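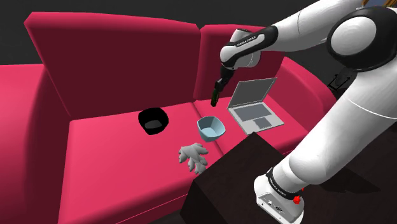 Minutes taken by the Clotine secretary
Posted Tuesday, February 3, 2026

Teleoperation working group: minutes of the February meeting

Present: data collection, simulation and training leads. Apologies from the Gukero side, who sent written comments.

1. Minutes of the January meeting
Agreed with one correction. Under item 4, "joint recording" should read "joint-space recording".

2. Living room set, simulated
The sofa layout is now in use for remote demonstrations. Operators drive the arm with the hand controller and watch the rendered view. The current start set is two bowls, one black and one light blue, an open laptop, the grey knobbly item and a small dark green item for the gripper. The blue bowl sits over the seam between the seat cushions. Training asked for this to be kept, as the policy must cope with a bowl that is not on a flat patch.

The black bowl was discussed. Its rim is hard to tell from its sides in the render, and operators reported misjudging the height on approach. Simulation proposed a lighter material. Training objected that the real set has a black bowl too. Agreed: leave the bowl, raise the fill light one step, review next month.

3. Recording totals
324 demonstrations accepted on the sofa layout in January, against 60 rejected. Most rejections were for long pauses with the gripper closed. The whole store stands at 3,745 accepted. Gukero's comments ask for a rejection code on each discarded run. Agreed.

4. Hand guiding against remote control
Hasomia has run the bowl task on the real arm by hand guiding. Paths are smoother than the remote ones, but the operator's forearm gets into the wrist camera view on the way down. Cropping was tried and lost the gripper tips. Options noted: replay the guided path with nobody at the arm and record images on the replay, or guide from behind the elbow. Replay preferred. Doubt was raised over replay where the object shifts on contact. Test on soft seating first.

5. Controller lag
Clotine measured no change after the network move. Two operators still report a delay when rotating the wrist. To be checked with the scaling switched off.

6. Liu format
Conversion to the Liu episode format is complete for the table sets only. The gripper width field was written in the wrong unit for the first batch and will be redone. Sofa runs to follow. No new fields until the conversion is finished.

Actions
Simulation: fill light on the sofa layout.
Data collection: rejection codes; wrist rotation check.
Hasomia: 3 replay trials on soft seating.
Training: rerun the gripper width conversion.

Any other business
Spare controller grips are on order.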